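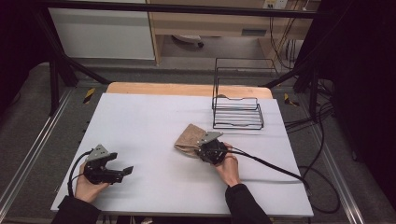 Cloth handling with the paired hand-held grippers at the Skokcombe work table.

Villico Hand-Held Gripper Kit: Service Review
Progress report to the Garklow Fund, second reporting period
Submitted by Roald Björklund, project lead, Skokcombe site

1. Purpose of this report

The Garklow Fund is supporting a review of the Villico kit, a paired set of hand-held grippers offered on lease to training centers, small laboratories and workshops. Under the grant agreement we are to advise whether the kit and the support contract sold with it are suitable for shared use by the partner sites. The present report covers the period from the close of the first report to the end of May. It should be read together with the equipment schedule already held by the Fund.

2. Status

The review is on schedule. The kit was received, checked against the packing list and put into service at Skokcombe early in the period. Operators have now completed 2000 recorded demonstrations against a grant target of 3808. The remaining demonstrations are planned for the third period, when the second kit will be in use at Bråten.

The first weeks went more slowly than planned. Two operators had to be trained from the beginning, and the supplier's start-up guide assumes a familiarity with calibration that neither of them had. We wrote our own four-page guide and have used it since. Villico has asked for a copy and we have agreed to provide one, subject to the Fund's consent.

3. The work under way

Each operator works with one gripper in each hand, both cabled, over a white foam board laid on the table. The tasks are ordinary household ones. Cloth tasks were given priority this period at the request of the Bråten team, whose own interest is in laundry and kitchen work. They include picking up a crumpled cloth with one gripper, passing it from one gripper to the other, spreading it out, folding it once and draping it over a wire dish rack.

Coarse, burlap-like cloth has proved the most useful material for the review. It holds its creases and gives the fingers something to close on, and new operators reach an acceptable standard with it soonest. Thin cotton is harder. The fingers tend to close on two layers where one was intended, and a larger share of these demonstrations had to be repeated. Rack tasks without cloth are largely complete and will not be extended.

4. Findings on the kit

Grip and fingers. The fingers open and close evenly and have kept their alignment. The flat finger pads are adequate for fabric. One pad was replaced during the period as a precaution, and the exchange was simple enough for an operator to carry out without help.

Weight and comfort. Operators report tired wrists toward the end of a long session. We reduced the session length to 27 minutes, with a break before the next, and complaints have fallen. Left-handed use is no more tiring than right-handed use, but one operator finds the trigger reach long. Villico offers no smaller handle. We have asked that one be considered and regard this as the main weakness of the product in a training setting, where users will vary in hand size.

Cables. The cable leaves the back of each gripper and must be kept clear of the wrist and of the material being handled. Operators learn this quickly, although it remains the most common cause of an interrupted demonstration. The cables are of good quality and none has failed. A longer cable is available from the supplier at extra cost – we do not recommend it, as the present length reaches every part of the board.

Mounting plates. The angled metal plates have stayed firm. The bolts are checked before the first session each day and a note is made in the log.

Software. Recording is dependable. The review screen, where an operator accepts or rejects a demonstration, is slow to load and does not allow a comment to be added. Comments are therefore kept in a separate spreadsheet, and matching the two takes staff time that was not in the budget. Villico has said that a comment field is planned but has given no date.

5. Findings on the support contract

The contract promises a reply by the end of the next working day. We raised 21 support requests in the period. All but three were answered within that time, and the answers were generally clear. The three late replies concerned the same matter, a calibration error which appeared after a software update and which the help desk did not at first recognize. It was resolved when the request was passed to an engineer.

We consider the service satisfactory for a site with at least one technically confident member of staff. A site without such a person would need the higher level of support, which includes remote sessions. The Fund may wish to take this into account in its decision on the smaller partners, as the price difference is considerable over a full lease.

6. Expenditure

Spending is within the approved total. The equipment line is underspent because the second kit was ordered later than planned. The staff line is slightly overspent, for the reasons given in sections 2 and 4. We request permission to move the unspent part of the travel line to staff costs. No change to the overall grant is sought.

7. Risks

Delivery of the second kit is the principal risk. Villico has confirmed the order but not the shipping date. Should it arrive more than a month late, the Bråten operators will travel to Skokcombe and share the existing table, with sessions beginning at 7:30 in the morning to make room for both teams.

A second risk is uneven quality between operators. To address it, a sample of each operator's accepted demonstrations is now checked by a colleague. The rejection rate in these checks is low, with most rejections in the thin cotton tasks.

8. Plans for the next period

The kit at Skokcombe will remain in daily use. Work will move from single cloths to mixed tasks in which a cloth and a rigid item are handled together. Bråten will begin with the same cloth tasks, so that results from the two sites can be compared. We will also obtain a written quotation for both support levels on a two-year lease and attach it to the final report.

9. Decisions requested

The Fund is asked to approve the transfer described in section 6, to consent to the release of our start-up guide to Villico, and to confirm whether the final report should cover purchase of the kit as well as lease.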